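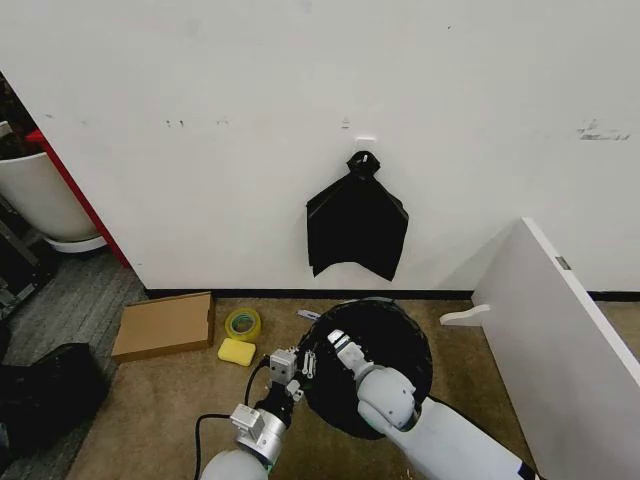
I have been thinking a good deal lately about the trash bag on a hook, and I would like to speak up for it, even though I know it is the sort of thing people with tidy minds write letters about.

When I started at the Zultton offices, now 5 years ago, every room had a proper can with a pedal and a lid, bought all at once by somebody with a catalog and a budget. They were handsome things, I'll give them that. But they never stood where the mess was! You would be down on your knees on the carpet at the far end of the room, sorting out a box of odds and ends, and the can would be over by the door, and so you made a little heap next to you and promised yourself you'd carry it across later. I think most of us know what becomes of that little heap (mine once stayed put from a Friday until well into the next week, and I walked around it every single day as if it were furniture).

A bag on an adhesive hook goes where you are. You press the hook onto the wall at whatever height your arm likes, you tie the bag to it, and there it waits, weighing nothing and taking up no floor at all. When the work moves to another wall, you put up another hook. I bought mine in a pack of 6 and I still have a couple in my desk drawer, next to the good scissors.

Now, I do know what the other side says, because I have sat through lunch with them. They say it looks shabby. They say a black bag on a white wall is the first thing a visitor sees, and that a room with a nice big planter in it deserves better company for it. I understand that, I really do, and I wouldn't hang one in the front hall at Imness, where they have guests in and out all day long. But a workroom is a place for working in, and its walls are going to get scuffed whether there's a bag on them or not.

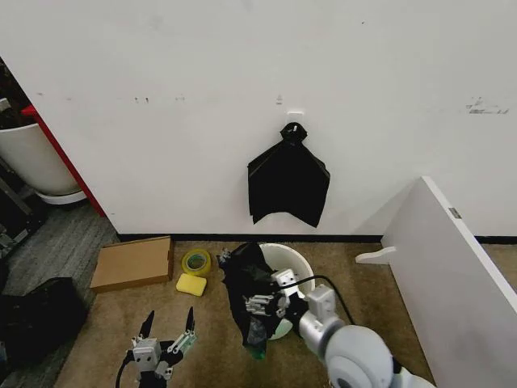 Then there are the bucket people, and I have a soft spot for them, being half a bucket person myself. A round white bucket is a fine and sturdy friend. You can drape a bag over the rim, you can drop your sponge and your tape in it when you're done for the day, and you can carry the whole business off to the closet by one hand. What I can't get used to is the way a bag slides down inside a bucket the moment you put anything heavier than a tissue in it, so that you spend your time fishing for the edge. I've tried folding it over, and I've tried a strip of tape, and I've tried a big rubber band, which snapped and flew behind the radiator.

So my own way, for whatever it's worth, is to use both. The light dry stuff goes up on the wall, the scraps of paper and the ends of tape, and anything with some weight to it goes down in the bucket. Put the flat cardboard to one side and leave it for last, and please don't fold it into the bag, because a corner will go straight through the plastic and you'll be picking things out of the carpet until supper.

I would only ask that whoever orders the supplies for next year think about hooks before they think about cans with pedals. Room 131 could use a few to begin with, and I'd be glad to come down and put them up myself.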